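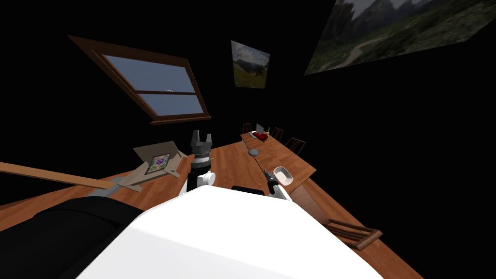
Plillari is the student literary magazine of Hedine College, and if you've found this page you're probably wondering whether you could be in it. Yes! We print poems, stories, essays, short comics and whatever falls between them, and we love work that starts small and goes somewhere odd. Take the white oval bowl up top, with the tip of a slim black gripper reaching toward it: we would happily read a poem about the bowl, a story told by the gripper, or an essay on your grandmother's kitchen that only gets to a bowl in its last paragraph. The questions below are the ones we hear most at the activities fair and in our inbox.

Last updated Sep 2, 2024

Submitting your work

Who can submit?
Any student currently enrolled at Hedine, full-time or part-time, in any major. Some of our favorite pieces last year came from nursing and accounting students. If you graduate after your piece is accepted, it still runs.

How do I send something in?
Everything goes through Sketero, our submissions site. Log in with your college account, pick a category, upload your file and hit Send. You'll get a confirmation email right away. Check your junk folder if it doesn't show up, then write to us.

How much can I send?
Up to five poems, or two pieces of prose, or one comic of no more than ten pages. You can submit in more than one category, so a batch of poems plus a comic is great. Put all your poems in a single file, please, with each one starting on a new page.

Is there a word limit?
Prose should come in under 20 double-spaced pages. Short is welcome too. We've run stories that fit on an index card and we still talk about them.

What file types do you take?
Word files or PDFs for writing, PDFs for comics. If your poem has unusual spacing, send a PDF so we can see how you want it to look on the page. Leave your name off the file itself and out of the file name. Sketero keeps track of who sent what.

Can I send something I wrote for a class?
Please do. You don't need your professor's permission, though you might tell them if it gets in. They like to know!

What about work that's been posted online?
A personal blog or your own social media is fine. If another magazine has published it, we can't take it, even if that magazine has closed.

Can I submit the same piece somewhere else at the same time?
Yes, and good luck with it. If it gets accepted elsewhere, withdraw it in Sketero. For a batch of poems, leave a note on the submission saying which one is gone and we'll keep reading the rest.

After you submit

How do you choose?
Each piece is read without a name attached by at least two readers. Then the whole staff meets and talks through everything that got a yes or a maybe. These meetings run long and get loud (in a good way), and plenty of maybes end up in the magazine once someone reads them out loud and the rest of us finally hear what they're doing.

When will I hear back?
The reading period closes with the end of fall classes, and answers go out early in the spring semester. Everyone gets an answer, whichever way it goes.

Will you edit my piece?
We fix typos and may suggest changes. Nothing changes without your okay. You'll see a proof before we go to print, so do look at it closely, line breaks especially.

Who owns my work once it's printed?
You do. We ask for the right to print it first and to keep it in our online archive. After that you can reprint it anywhere you like; we'd appreciate a line saying it appeared in Plillari.

Can I use a pen name?
Sure. Tell us when you're accepted and we'll use it in print and online.

Joining the staff

Do I have to be an English major?
No! We need readers, designers, proofreaders and people who like putting up posters. If you read things and have feelings about them, you can be a reader.

How much time does it take?
Readers get ten submissions at a time and two weeks to read them. Layout is a bigger push, mostly in the weeks before the issue comes out.

Can I be on staff and still submit?
Yes. You sit out the discussion of your own piece, and editors' work is capped at one piece per issue.

Where do you meet?
In the basement of Van Dusen Hall, in the room past the vending machines. There's an elevator by the east entrance. New people can come to any meeting without signing up, and there's a shelf of back issues to flip through while we get settled.

The magazine

When does the issue come out?
In April, with a launch reading in the Van Dusen lounge. Contributors are invited to read for up to five minutes each, and you can absolutely bring your roommates.

Where can I get a copy?
Free at the library's front desk and outside our office until they're gone. Contributors get two copies set aside; pick yours up at the launch or come by a meeting.

My question isn't here.
Use the Contact link at the bottom of the page. One of the editors will write back.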